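Oat flatbreads, and giving up on the yeast

14 August 2020

I stopped buying bread in March, mostly because the shop at Grullport kept running out by ten in the morning and I got tired of walking down there for nothing. I made yeasted loaves for a while. They were fine. Then the yeast ran out as well, and I went back to the oat flatbreads I used to make when I lived on my own.

They take one bowl and one pan. There is no milk or butter in them, so they suit Niamh Ó Dubhghaill, who comes for lunch fairly often and can't have either. She has them with soup. I have them with whatever is left in the fridge, which this week was half a tin of sardines and some cold potato.

What goes in:

217 g fine oatmeal
130 g plain flour, plus more for the board
1 level teaspoon salt
1 teaspoon baking powder
2 tablespoons rapeseed oil
180 ml warm water, perhaps a splash more

I use Flakelora oatmeal, the fine one in the paper bag. The medium grade works but the edges crack when you roll it. If rolled oats are all you have, blitz them in a food processor until they look like coarse flour, and let the dough sit a bit longer.

Mix the dry things together, stir in the oil, then add the water and bring it together with a spoon. It will look too wet. Leave it for 13 minutes with a plate over the bowl and the oatmeal takes up most of the water. (I used to leave it ten, then forgot it once and preferred the result.) Knead it a few times on a floured board, only until it holds, and divide it into six.

Roll each piece out to the size of a side plate. Get a heavy dry pan hot over a medium flame and cook the breads one at a time, two minutes on the first side and a little less on the second. You want brown patches. Stack them in a clean tea towel as you go, as they stiffen up quickly if left out on a rack.

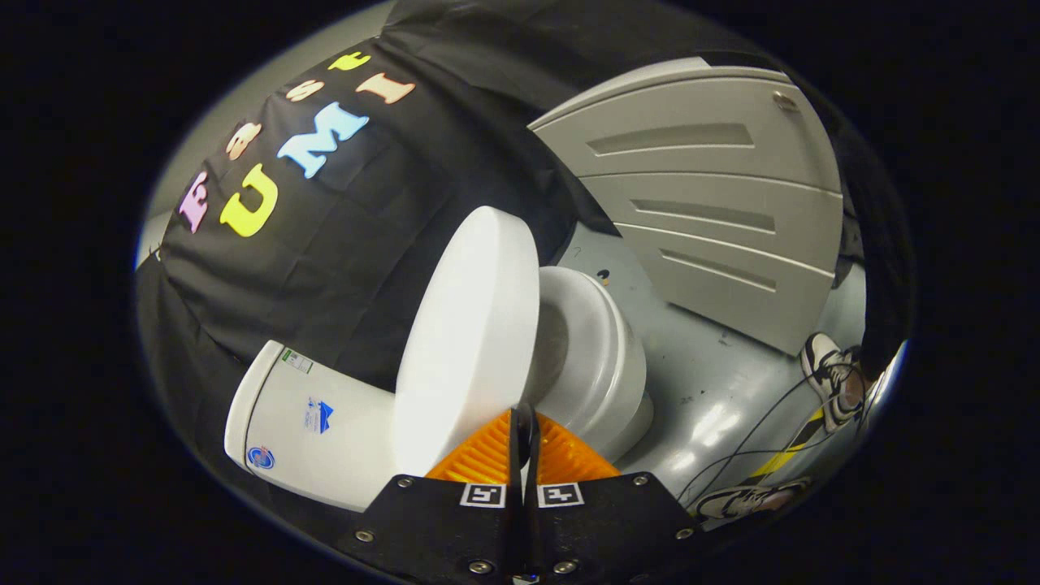
White toilet seat lid, held in the orange-fingered gripper.

I have tried a few changes over the summer. A spoonful of cumin seed is good, and so is black pepper if you are heavy-handed with it. Grated courgette was a mistake. It let out so much water that I had to add flour three times, and the breads came out grey and tough. Chopped spring onion was better, though the bits fall out in the pan and burn, so wipe it between breads.

Zuweira Kwofie at work told me to swap some of the flour for gram flour, and I did that last week with 40 g. It gives a better colour and they bend more without splitting. I will probably keep doing it. She also puts chilli in hers, but I haven't got that far.

They keep until the next day in a tin. After that, put them under the grill for a minute with a few drops of water on top. They freeze well with a sheet of greaseproof between each one — without it you get a solid block, and I have had to chisel one apart with a butter knife.

For a bigger batch I double everything, so 430 g or so of oatmeal ends up being most of a bag. I keep the dough covered while I roll, or the last few pieces dry out. Twelve breads is as many as I can face standing over a hot pan for in August.

Next I want to try the barley flour from the mill at Henare. I bought a bag and it has been sitting at the back of the cupboard. I suspect it will need more water than the oatmeal does. If anyone has used it for flatbreads, leave a comment with the amounts, and say which pan you used.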